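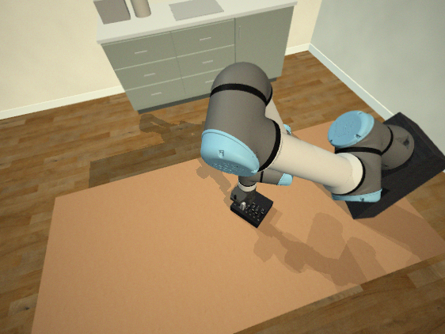
Octobre 2021 – cahier d'atelier, traçabilité cacao

Temps de lecture : 4 min

Reprise du rapprochement entre les déclarations fournisseurs et les relevés de terrain pour la filière Flola. Le fichier reçu de Benstead contient 200 lignes, une par groupement d'achat. Champs renseignés partout : code du groupement, région, tonnage déclaré, date du dernier audit. Champs souvent vides : nombre de travailleurs saisonniers, mode de rémunération, présence d'un mécanisme de plainte.

Premier passage, contrôle de complétude. Sur les 200 lignes, 39 n'ont aucune donnée sur la main-d'œuvre saisonnière. Elles ne sont pas réparties au hasard : presque toutes passent par le même intermédiaire, Ifans, qui consolide les volumes avant export. Le code du groupement d'origine est conservé dans le fichier, mais l'intermédiaire remplace la fiche sociale par une attestation globale. L'attestation dit « conforme » sans préciser à quel référentiel.

À noter pour la méthode : une attestation globale est codée « absence d'information », pas « conforme ». L'ancienne grille faisait l'inverse. Les scores de la série précédente sont donc à recalculer avant toute comparaison.

Deuxième passage, retenues sur salaire. Les entretiens mentionnent des avances pour outils et transport, remboursées en fin de campagne. Le questionnaire posait une seule question fermée (« avez-vous une dette envers l'employeur ? »). Les réponses négatives sont nombreuses, y compris chez des personnes qui décrivent plus loin une avance non soldée. Le mot « dette » est mal choisi. Formulation proposée pour la version suivante, en trois questions : une somme ou un objet a-t-il été avancé ; est-il remboursé ; peut-on partir avant de l'avoir remboursé. Traduction à revoir avec les enquêteurs, le verbe « partir » étant compris par certains comme « rentrer le soir ». 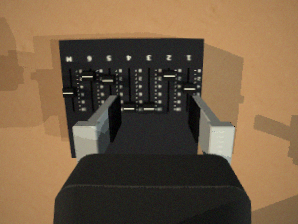
Troisième passage, documents d'identité. Sur 60 entretiens exploitables, 8 signalent que la carte est gardée par le chef d'équipe. Motif donné : perte ou vol dans les logements. Indicateur de travail forcé au sens habituel si la restitution n'est pas immédiate sur demande ; ce point n'a pas été demandé de façon systématique. Code provisoire « R2 – à vérifier ». Ne pas l'agréger avec les R1 dans le tableau de synthèse.

Problème de dates : les audits sont saisis tantôt jour/mois, tantôt mois/jour. Correction faite à la main quand le rapport PDF est joint. Sans rapport joint, la date est laissée vide et la ligne passe en jaune.

Âge des travailleurs : rien d'utilisable dans le fichier. La colonne « > 18 » est préremplie à « oui » dans le modèle fourni aux groupements. Colonne supprimée de la base de travail, copie conservée dans l'onglet brut.

Côté Nidudside, le registre des plaintes est arrivé sous forme de scans. Écriture lisible, mais pas de numéro de dossier, donc impossible de suivre une plainte jusqu'à sa clôture. Demande envoyée pour obtenir le registre des réponses. S'il n'existe pas, l'écrire tel quel dans le rapport.

À faire :
– recalcul des scores avec la nouvelle règle sur les attestations
– courrier à Ifans : liste des groupements consolidés et fiches sociales d'origine
– questionnaire v3, à tester en novembre avant le pic de récolte
– anonymiser les noms de hameaux, deux sont trop petits pour être cités

Commentaires

relecture_b : Pour les attestations, d'accord sur le codage. Il faudrait quand même garder une colonne avec la date d'émission, certaines sont antérieures à la campagne.

terrain2 : « Partir » pose bien problème. On a utilisé « quitter le travail pour de bon » sur la filière café, c'était mieux compris.

relecture_b : Le R2 apparaît encore en rouge dans l'onglet synthèse, la mise en forme n'a pas suivi.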